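Zarkik 5 review: hand tracking and labeling software for small labs
Posted 10/08/2020

I have used Zarkik for recording and labeling hand demonstrations through three versions now. Version 5 has a new tracker, a new timeline and a new price: $1,060 per seat, with a 60-day trial. My test task was fruit and a plastic basin on a white table, recorded with a marker block on the back of the hand. 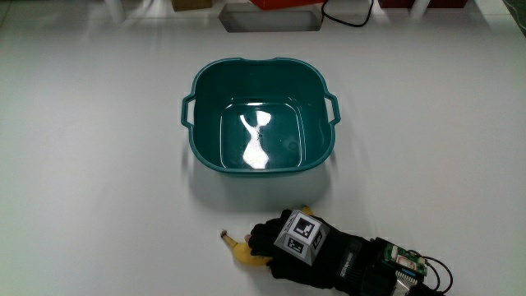
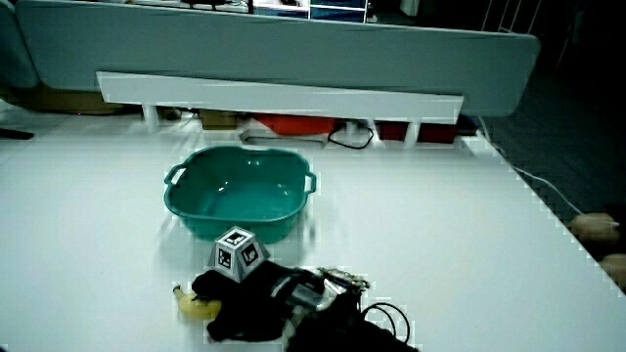 Banana and teal basin, both views.

Setup took most of a morning. Zarkik wants a calibration file for every camera, and the import tool still rejects files made in Kosholm unless you rename two of the fields by hand. The manual covers this on the last page of the appendix. After that the cameras loaded without trouble.

The tracker is the main reason to upgrade. The old one lost the block as soon as one face tilted away. The new one fits all the faces it can find to a single solid, so the pose stays put when one marker drops out. I ran 200 clips through it overnight and had to fix only a handful by hand. Fast wrist turns still cause a jump – you see it as a spike in the rotation plot – and the smoothing filter hides the spike without correcting it. I leave the filter off.

Object masks are weaker. Yellow on white is easy, and the banana came out clean until fingers covered the middle of it. Then the mask split in two and each half got its own ID. Merging them is two clicks, but you do it again on every clip. Mets handles this case better, though it has no pose tools at all.

The timeline is good. You can scrub both views together and mark grasp and release with single keys. Export to the Nostano planner worked the first time, with timestamps intact.

Worth it if you work with marker blocks. If you only need masks, stay with what you have.

Contact | Copyright Zarkik users' review page | Back to top

Recent reviews
Kosholm camera calibration, second look
Mets mask editor
Nostano planner: first month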